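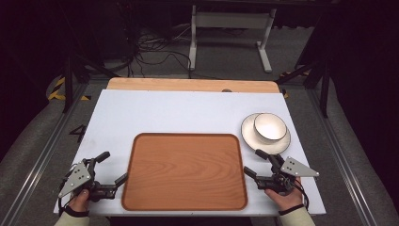
Trays and bowls, October

I finally got the Noto tray out for a proper look, and oh, that grain! Warm orange-brown with curvy lines running right across it, and a rim just a shade darker. The bowl with the thin brown line around the top is my favorite of the bunch (it gets its own saucer, lucky thing).

Mirsad says I own too many white bowls. Mirsad is wrong.

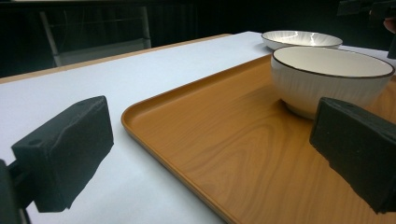
I paid 23 dollars for the tray and would happily buy it again, maybe a smaller one for toast and coffee in bed.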